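## Les ateliers du bâtiment Taheri changent d'horaires en mars

À partir de mars, les ateliers ouverts du bâtiment Taheri commenceront à 18 h 30 au lieu de 19 h. La demande venait surtout des habitants de Pletance, qui rataient le dernier bus — la ligne ne passe plus après 21 h 15. Les séances durent toujours 90 minutes, rangement compris.

L'inscription reste obligatoire pour la couture et la chapellerie. Elle se fait sur la page Udeo de l'association ou sur la feuille affichée à l'entrée. Pour le cartonnage, on peut venir sans prévenir. Le dernier relevé donne 119 inscrits, toutes activités confondues, et la liste d'attente de la couture est fermée jusqu'à l'été.
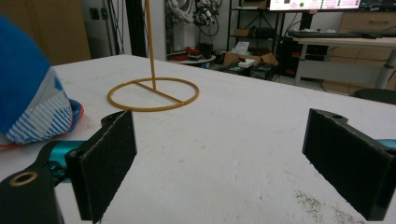

Plusieurs inscrits ont répondu à l'annonce que 18 h 30, c'était trop tôt pour ceux qui travaillent à Tirkness, et qu'il faudrait au moins garder une séance tardive par mois. La proposition est retenue à l'essai : la dernière séance du mois commencera à 19 h 30, sans changement de durée. On fera le point avant les vacances.

Côté tarifs, la séance passe à 3 euros. Le prêt de matériel est inclus, pas les fournitures. Les chutes de tissu du bac commun sont gratuites, dans la limite du raisonnable. Les personnes qui ont payé leur carte à l'ancien prix la gardent jusqu'à épuisement, il n'y a rien à régler en plus.

L'atelier chapellerie reprend avec 2 groupes, débutants et confirmés. Les débutants commenceront par une casquette souple à panneaux, patron fourni. Les confirmés apportent leur projet et leur tissu, déjà lavé et repassé. 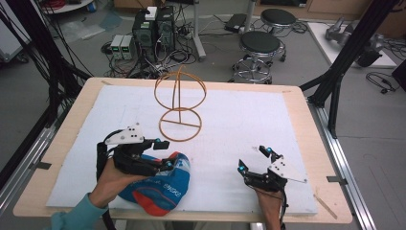 *Casquette bleue et rouge orangé, avec un support en fil de métal cuivré.*

Les machines à coudre seront en révision la première semaine de mars — couture à la main uniquement pendant cette période. Pensez à prendre vos aiguilles et votre dé.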